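Guides > Lab Equipment > Budgeting for a Two-Arm Table

Start with the job, then price the table around it. At Ellar the job was handling tableware on a red tray, and the first list came to 78 lines.

1. Fix the table size before asking for arm quotes.
2. Get the arms and grippers quoted together.

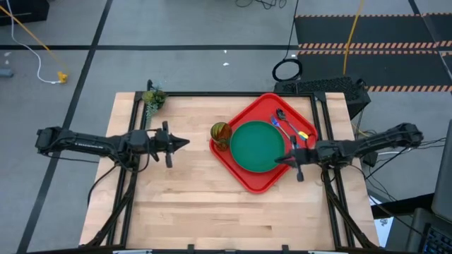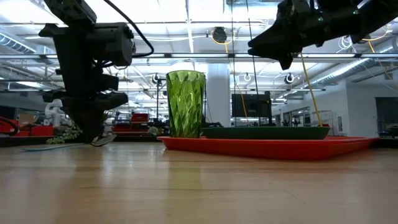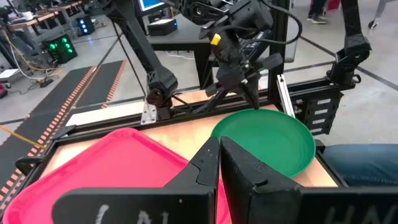 Two-arm table with tray and green tableware.

3. Price the frame separately. Ciseck quoted $1,380 and Iline $1,346, both before shipping.
4. Add a line for cables, clamps and floor mats.
5. Order spare gripper fingers with the arms. Five sets is a fair start.
6. Hold the tableware purchase until May, after the arms are mounted.

Send the finished sheet to Ademir Moura for sign-off.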